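Nirkholm 纸面软木工作垫

首页 / 桌面与工作台 / 垫材 / Nirkholm

适合:手工装帧、纸艺、拼布、模型上色、花艺打底、孩子的美劳桌
颜色:深褐、石灰、墨绿
供货:整张或按尺寸裁切

我们店里卖过不少桌垫,橡胶的、毛毡的、玻璃的都有,可是自己工作台上铺的一直是 Nirkholm。说起来有点偏心,但这张垫子我们真的喜欢!它的面是一层压得很密的长纤维纸,底下是细颗粒软木,两层之间用植物淀粉胶贴合,闻起来有一点点像刚拆封的牛皮纸,再加一点木头味。铺上去的第一天会觉得它有些硬,边角微微翘着,过一两个晚上就老老实实贴在桌上了。

为什么是纸面

很多人第一次听说"纸面桌垫"都会皱眉头:纸?不怕破吗?这里的纸和复印纸完全是两回事。Nirkholm 用的是做行李箱衬板的那一类硬纸,厚实,韧性好,指甲划过去只留一道浅印,用手掌来回搓几下就淡了。手放在上面是温的,冬天尤其明显,不会像玻璃那样一碰就缩手。

纸面还有一个好处,就是安静。剪刀放下去、尺子挪一下、骨刀滚到桌边,声音都闷闷的。晚上家里人睡了还想再折几张书帖的朋友,应该很懂这个好处。

另外它不反光。做针线或者对着台灯描细线的时候,眼睛会舒服很多。我们试过在深褐色那款上摆白色的棉线和浅色的小珠子,一眼就能找到,掉了也不会弹得满地都是,软木层把那股劲儿吃掉了。

厚度和尺寸

厚度只有一种,4 毫米。这个厚度是 Nirkholm 试了很久才定下来的:再薄,软木层撑不住,压出来的坑回不去;再厚,手腕搁在垫子边缘会硌,写字的时候特别难受。

标准幅宽是 90 厘米,长度由您来定,我们在店里用裁板机裁好再寄出。下单时请把桌子的长和宽都量给我们。量的时候有个小建议:四边各留一指宽,别铺到桌沿,这样袖子不容易勾到边,擦桌子的时候抹布也有地方走。圆桌和异形桌也能做,请先用旧报纸剪一张样子寄来,我们照着描。

桌面有走线孔的,告诉我们孔的位置和直径,可以顺手开出来,不另收费。开孔的边缘会用砂纸磨一遍,再上一道蜂蜡。

三种颜色怎么选

深褐是卖得最好的,耐脏,咖啡渍、铅笔灰都不太显,和白色桌子搭在一起很好看,像在桌上放了一块巧克力。石灰色偏冷,适合拍东西,也适合经常要看清深色布料的人。墨绿最挑桌子,可是放在老木头桌上真的漂亮,我们自己修书的那张台子就是墨绿的,用得边角都发亮了。

三种颜色都是纸浆染色,里外一致,划痕底下不会露出白芯。每一批会有一点点深浅差别,如果您想买两张拼着用,请一次订齐,我们会从同一卷里裁。

日常打理

平时用干布或者软毛刷扫一扫就够了。沾了胶水先别急着擦,等它干透,用指腹推,多半能整片推下来。水滴上去请尽快吸干,别泡着。丙烯颜料刚滴上时用微湿的布点压,干了以后就留作纪念吧,我们那张上面有好几块,看久了还挺亲切。

每到换季可以给它上一次蜡。Horrocks 的无色硬蜡最合适,小小一盒能用很久,取黄豆大一点,用棉布打圈推开,放一夜,第二天再用干净的布抛一遍。上过蜡的纸面会深一点点,手感也更滑润。

请不要放热锅和熨斗,也不要当切割垫用。轻轻裁一张纸没关系,但是天天下刀,再好的纸面也经不起。需要切割的,可以在上面叠一块小号的 Visgate 自愈切割板,两样配着用正合适,切完收起来,垫子照旧。
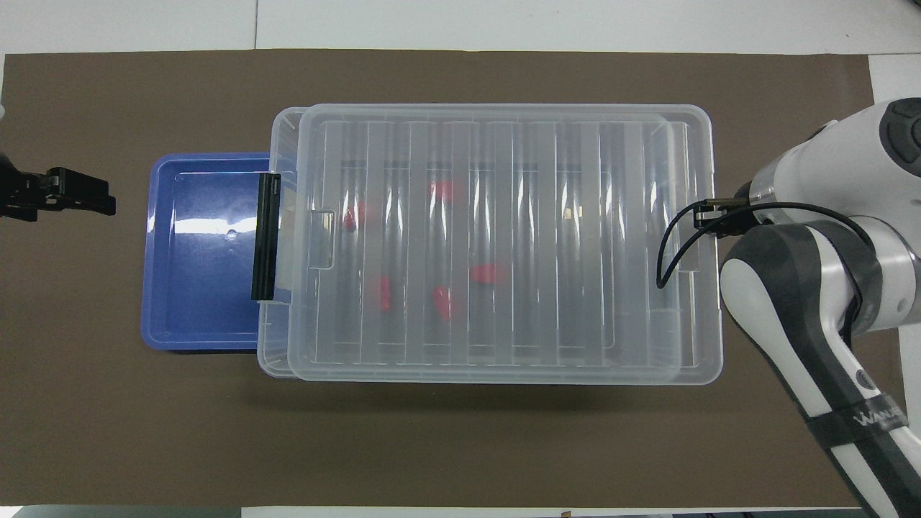

和收纳一起规划

垫子铺好之后,大家往往会顺便把桌上的东西理一遍,我们很鼓励这么做!桌面清出来,垫子才发挥得了作用。常用的工具留在手边,其余的按用途分开装,放到架子上或抽屉里。软木底有一点抓力,箱盒放在垫子上不容易溜走,重的东西请抬起来再挪,别拖,拖久了纸面会起毛。

如果您的桌子还兼做餐桌,建议选可以卷收的版本。卷收版的软木颗粒更细,卷的时候纸面朝外,直径别小于 19 厘米,用随附的棉带松松系住,竖着靠墙放。重新铺开时先让它自己摊一会儿,再压几本厚书。

用过的人怎么说

Ilham Fawzy 在 Nunar 书籍修复工作室用这张垫子已经有 8 年了,是我们最早的一批客人。她写信来说:"换过两张桌子,搬过一次家,垫子还是原来那张。中间有一块被我压得特别光滑,每次折书帖都自动挪到那里去。后来我多订了一张给学徒,她嫌太新,总想跟我换。"

她还提醒我们,新垫子刚拿到时先在背面写上日期,以后翻过来看会很高兴。我们觉得这主意太好了,现在每张裁好的垫子背面都会留一小块空白标签,随您写什么。

订购说明

整张现货,下单后从店里直接寄出。裁切和开孔需要多等几天,异形的再久一些,样纸收到后我们会写信确认。垫子卷在硬纸筒里寄送,收到请尽早拆开摊平,纸筒可以留着装图纸。

裁切过的垫子不能退,但如果是我们裁错了,当然重做。拿不准颜色的,可以先索取三色小样,每片有明信片那么大,放在自己的桌上、自己的灯下看几天再决定。小样不用寄还,很多客人后来都拿去当杯垫了。

墨绿色整张目前缺货,下一批九月到店,想要的朋友可以先留言登记。

页面更新:8/14/23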